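Posted by Wafula Okoth, May, 16:13

Hi all,

Nelli Oksanen wrote:
> Has anyone else had the gripper stop dead on the way down?
> Ours did it twice and then wouldn't home. Samness say it's the cable.

Yes, us too at Folness! Same fault, and I don't think it's the cable (we swapped ours, no change).

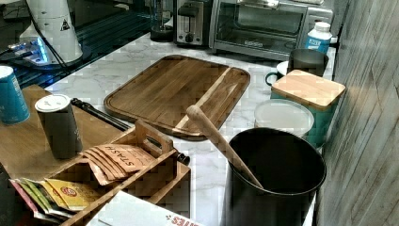
Our stop comes from the force limit. Somebody had set it to 2 and it trips on the lightest brush, so anything poking over the target is trouble. The pale spoon handle resting on the edge of the cutting board is just the sort of thing I mean - the planner only knows about the board. Onni reckons the spoon is innocent. We'll see.

What I'd check, Nelli:

1. Is there slack in the cables with the arm stretched out over the counter? Ours loop round the arm, so look at every pose.
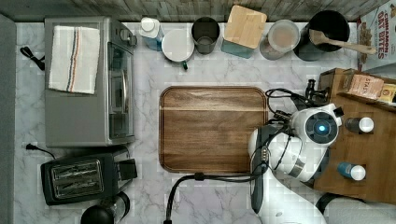 2. Read the log before you power off. It only keeps 700 lines and I lost the good bit - very annoying.

Oh, and keep your hands out while it's refusing to home. Mine let go of its brake with no warning
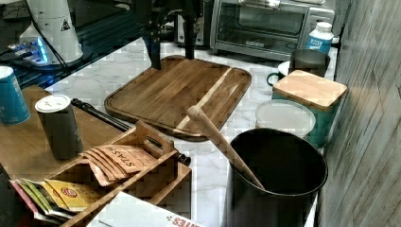
and dropped a good way before it caught itself, so I now stand well back with the stop button. Lenni is writing to Salminen tonight.

Wafula

13 replies | Back to top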